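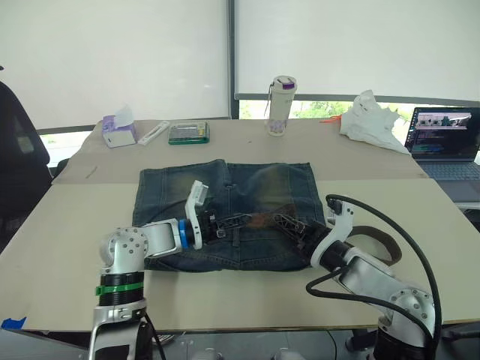 I teach the introductory aeronautics course at Bakenmont, and every fall I make the same promise to my first-year students, that before the term is out they will see air move over a wing with their own eyes. For years I kept that promise by begging an afternoon on the big research tunnel across town in Voltby. The people there are lovely, but a research tunnel is a busy thing, and a room full of eighteen-year-olds is never going to outrank a paying project. So last July I spent $400 of our lab money on the Irimex Shehata, a benchtop wind tunnel that arrives as a kit, and I've now had it running long enough to say something useful.

## Putting it together

The box is big and light, and the delivery man asked me if there was anything in it. There was! You get the inlet bell, the honeycomb, the contraction in two halves, a clear test section, the diffuser, the fan and its guard, a little force balance and a bag of hardware, all wrapped well enough that nothing had so much as a scuff.

The manual says an evening. Mine took two, partly because I stopped to admire things and partly because of the contraction. The two halves meet along a long seam, and that seam has to be smooth inside or you've built yourself a very nice turbulence generator. The instructions give it a single line. I ended up running a finger down the inside, finding a step near the narrow end, taking it apart, and starting over with the clamps spaced closer together. If you build one, please go slowly there. Dry-fit it first, and don't trust the alignment pins to do the whole job.

Everything after that went together happily. The test section drops in and latches, and the latches are good ones, firm and easy to work with cold fingers (our lab is in the basement). The fan runs off a 12-volt supply that comes in the box, with a knob for speed and a small display for the pressure difference.

## How the air behaves

I was prepared to be disappointed, and I wasn't. I tied tufts of sewing thread to a wire frame and stood it at several places in the test section, and through the middle the threads lay straight and calm. Near the walls they get fidgety, as you'd expect in a tunnel this size, and the bottom corners at the downstream end are worse than the top ones. I never did find out why. I suspect my own seam work, but I've sealed it twice and the corners still grumble.

Top speed is 9 meters per second on our display. That's a modest breeze, and nobody should buy the Shehata hoping to match numbers from a real tunnel, or from a textbook chart made at a much higher Reynolds number. What you can do is watch a small airfoil stall, and watch it come back when you ease the angle off, and for a first course that is worth a great deal of chalk.
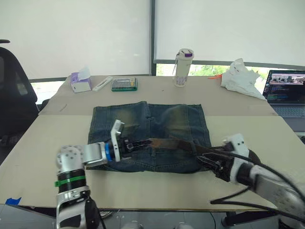 The force balance is where I have my biggest complaint. It reads lift well enough, and if you zero it, wait a minute, and zero it again, you'll get readings that repeat from one run to the next. Drag is another story. The drag arm picks up vibration from the fan, and at the top of the speed range the reading wanders so much that my students were averaging by eye and arguing over it, which was educational in its way but hard on the lab schedule. Kanchan Kushwaha, my teaching assistant, put a strip of soft foam under the fan mount and that settled it down a good deal. I think Irimex ought to put that foam in the box.

## Living with it

We've used it for a full 14-week term now, and it's held up better than I feared. The clear panels scratch if you wipe them with paper towels, so we've switched to a soft cloth and hidden the paper towels. The knob has loosened a little. One latch spring came out and rolled under a cabinet, and Irimex mailed me a new one with no fuss, and a second to keep in the drawer.

It is louder than I'd like. You can talk over it at half speed, but at full speed I find myself using my hallway voice, and the statics section next door has asked us (very nicely) to keep the door shut.

The model mount takes a standard rod, so you aren't tied to the airfoils that come in the kit. This pleased me more than anything else about it. By midterm the students were bringing in their own shapes — balsa wings, a carved foam car, a spoon — and some of the best conversations of the term happened around those. The spoon stalls beautifully, by the way.

## Should you buy one?

For a college intro lab, a high school with an engineering program, or a flying club with a winter to fill, I'd say yes, with the understanding that you'll be fiddling with it. If you need drag figures you can publish, save up for something larger or go make friends at your nearest research tunnel, as I did for so long.

I've asked the department for a second one next year, mostly so the back row doesn't have to wait its turn. If they say yes, I'm going to try building it without the supplied sealant, which smells dreadful and took days to stop being tacky. Plain silicone from the hardware store should do fine.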